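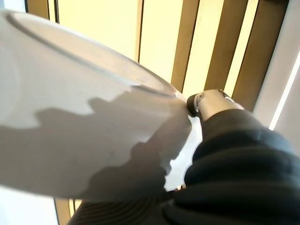
**Faut-il fermer le robinet du jardin quand le programmateur est en place ?**

Le robinet reste ouvert pendant toute la saison : c'est la vanne du programmateur qui retient l'eau entre deux arrosages. On ne le ferme que pour démonter l'appareil, changer les piles ou partir en laissant le jardin à la pluie.

## 3. Mise en route du programmateur Plornolico

Vous avez fixé le support et déroulé vos tuyaux en suivant les deux premiers chapitres, et le plus fatigant est donc derrière vous. Prenez une petite demi-heure au calme pour la suite, de préférence le matin - l'écran se lit mal en plein soleil, et vous aurez toute la journée pour voir si le premier cycle convient à vos plates-bandes.

### 3.1 Raccorder l'appareil

1. Ouvrez le robinet en grand quelques secondes, sans rien y brancher, pour chasser le sable et les petites saletés de l'hiver.
2. Refermez-le, puis glissez le filtre dans l'écrou d'entrée, côté bombé vers le robinet.
3. Vissez l'écrou à la main. Pas de pince, même si la tentation est forte : le joint fait très bien son travail sans elle, et le filetage vous en saura gré.
4. Emboîtez le tuyau sur la sortie du bas jusqu'au déclic.
5. Rouvrez le robinet doucement et regardez si une goutte se forme autour de l'écrou. Un quart de tour suffit en général à la faire disparaître.

> **Attention.** N'utilisez jamais le programmateur avec de l'eau chaude ni avec un engrais liquide ajouté en amont. La membrane de la vanne ne le supporterait pas.

### 3.2 Régler l'heure et le premier arrosage

1. Appuyez sur la molette jusqu'à ce que l'heure clignote, tournez pour la régler, puis appuyez de nouveau pour valider.
2. Choisissez l'heure de départ. Le réglage d'usine est 21 h, et il convient à la plupart des jardins en été.
3. Réglez la durée. Pour un potager en goutte-à-goutte, commencez par 21 minutes; pour des jardinières, huit minutes font l'affaire.
4. Choisissez la fréquence : tous les jours, tous les deux jours ou tous les trois jours.
5. Attendez que l'écran revienne seul à l'heure. Vos réglages sont enregistrés.

**Remarque.** Jaxon Pelletier, qui a relu ce guide après avoir équipé son propre potager à Tornard, conseille de garder la même durée toute une semaine avant d'y toucher. On est toujours tenté d'en rajouter dès le premier soir, et les tomates n'aiment pas beaucoup ces changements d'humeur. En juin, si la terre est encore fraîche sous le paillis, un arrosage tous les trois jours leur suffit bien.

### 3.3 Arroser tout de suite

Une envie de rincer les bottes ou de donner un coup de frais aux semis ? Appuyez une fois sur la touche en forme de goutte : la vanne s'ouvre pour trois minutes, puis se referme. Une seconde pression l'arrête plus tôt. Le programme enregistré n'est pas modifié.

### 3.4 Si l'écran affiche un code

- **E3** : piles faibles. Remplacez les deux en même temps.
- **E8** : la vanne ne se ferme pas complètement. Fermez le robinet, démontez le filtre, rincez-le à l'eau claire et recommencez.
- **123** fixe : le verrouillage des touches est actif. Maintenez la molette enfoncée jusqu'à ce que les chiffres s'effacent.

Si le même code revient après ces vérifications, notez-le avec le numéro de série gravé sous le capot des piles et écrivez à l'atelier Tremblay, qui assure les réparations pour Hekico. Joignez votre preuve d'achat au courrier et gardez-en une copie.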